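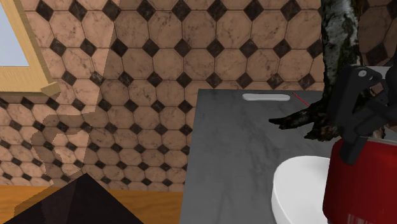 Simulation-first procurement

Reading time: 5 min

Simulation-first procurement is a method of planning the purchase of robot equipment in which a proposed task is built and run as a computer model before any arm, gripper or sensor is ordered. It is used mainly by small laboratories and workshops with a single yearly equipment budget. The usual test tasks are handling jobs in a kitchen or on a bench, with cans, dishes and similar goods placed on a worktop among obstacles.

Background

The method was set out in a planning note by Vinzenz Brunner, issued on 4/24/21 for the Bradita workshop. Brunner had found that most overspending came from grippers bought on the strength of a data sheet and replaced within the year. The note was later revised by Amber Treloar, who added the cost tables and the rules on spare parts.

Stages

A plan normally starts with a task list, which names each object to be handled, its size and its weight. The surroundings are then modelled. Wall finishes and worktop patterns are varied, as camera software tuned against a plain background may perform poorly elsewhere. Irregular obstacles such as roots and branches are added where clearance is in question.

Gripper models are compared next. The main figures are opening width, finger length and the room taken up by the linkage when the fingers are spread. 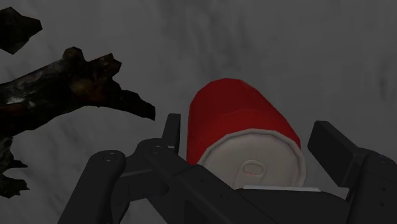
A cylinder lying on its side is treated as a separate case from one standing upright, and each is budgeted for on its own line if it calls for different fingertips. Pads are listed as consumables.

Costs

In the Bradita tables the gripper allowance is 2000 euros and the arm mounting and cabling allowance 3000 euros. Computing time is entered separately. Treloar's revision sets aside seven per cent of the total for spares and spreads the remainder over five years. Training of staff is left out of the tables and has to be planned elsewhere.

Limitations

Friction, cable drag and wear are poorly modelled, and a short hire period is advised before a final order. The Vatimier variant makes this hire compulsory. The Nikolovski variant drops it for repeat orders of the same gripper.

See also: Purness costing sheet; Equipment life; End effector

Contact | Copyright | Back to top
7 shares | 5 comments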